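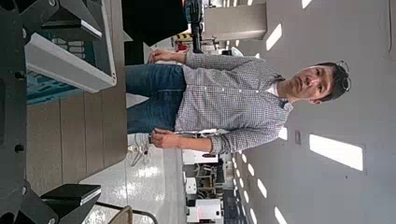

Stock theft reports in the Bullow district are filed on a four-page form, and Aitana Olmedo has read every one lodged since she took over the rural crime desk at Drekport. She also rewrote the form. The old version asked for the value of the missing animals on page one and left their identification to a box on page three.

"The value is the insurer's problem," Olmedo says. "I want the tag numbers, the brand, the last date someone put eyes on the mob and who has a key to the gate. In that order."

The last date is usually the weak point. On the larger holdings north of Nesano, cattle may go months between musters, and a shortfall comes to light only when the tally at the yards doesn't match the book. Olmedo's working example is a file from August, in which a station recorded 1241 head going into a paddock and 1096 coming out. The owner reported 145 stolen.

"You can't open a theft investigation on a subtraction," she says. "First you take out deaths, then strays, then counting error, then animals that were sold and never written off. In that file we got through all four and there were still animals missing, so it stayed open. Plenty don't get that far."

Counting error is larger than most owners accept. Olmedo asks for the name of the person who did the count, whether it was done through a race or across an open gate, and whether calves at foot were included. If two people counted, she wants both figures, including the one that was thrown out.

Once a loss is accepted as probable theft, the work moves to paper. Every beast leaving a property needs a movement record, and the saleyards at Arrieta scan ear tags on arrival. A tag that was last registered to one property and turns up under another without a transfer is flagged overnight. The flag goes to the saleyard clerk first and reaches Olmedo's desk the following morning.

"Most flags are late paperwork," she says. "Someone bought a bull off a neighbour and forgot. I ring them, they fix it, I close it."

The cases she pursues tend to involve animals with no tag at all. Cleanskins, meaning unbranded young stock, can be tagged by whoever yards them first. A fresh tag on a weaner is not suspicious in itself. Thirty fresh tags on a property that runs few breeders will get a visit. 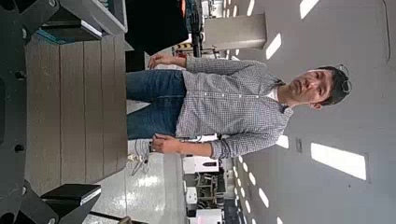
DNA has changed part of this. Hair pulled from the tail switch, with the root attached, can be matched against a suspected dam. Olmedo carries sample cards in the vehicle and prefers to take them herself, in front of the person who has possession of the stock. Each card is numbered, signed and sealed before the next animal comes up the race.

"If the defence can show one card out of sequence they'll ask about all of them," she says. "So it's slow. A full day in the yards might give you a few dozen animals you'd be happy to take to court."

The method depends on the complainant still having the mothers. It is little use for bought-in steers, and for those Olmedo goes back to tags, brands and transport records. Truck logbooks have been more productive than she expected. Drivers record kilometres and rest stops to satisfy fatigue rules, and a load said to have travelled 300 kilometres should be supported by the hours. In one matter, now before the court, it wasn't. She would not discuss it further.

Seizure is the step she uses least. Stolen cattle are evidence that eats. A seized mob has to be agisted, watered, drenched if necessary and kept apart from other stock until a magistrate makes an order. The Drekport yards were built to hold 700 head and have no shade on the western side, so in summer she treats the limit as considerably lower.

"The alternative is to photograph them, sample them and leave them where they are under a written direction not to sell," Olmedo says. "People ask why the thief gets to keep the cows. He doesn't keep them. He feeds them."

Breaches of a direction are rare, in her experience, since the tag numbers are blocked at the saleyards the same day. Private sale is harder to prevent. Buyers can check a tag's status before paying, but few do.

Asked what owners could change at low cost, she listed locking the loading ramp, branding before weaning and writing down each count on the day it is made. Cameras at gates are useful if the clock is set properly. She has had footage of a truck and trailer leaving a property with a time stamp eleven months out, and it could not be relied on.

Reports should be made by phone to the Drekport station. The new form can be collected from the front counter or from the saleyard office at Arrieta on sale days.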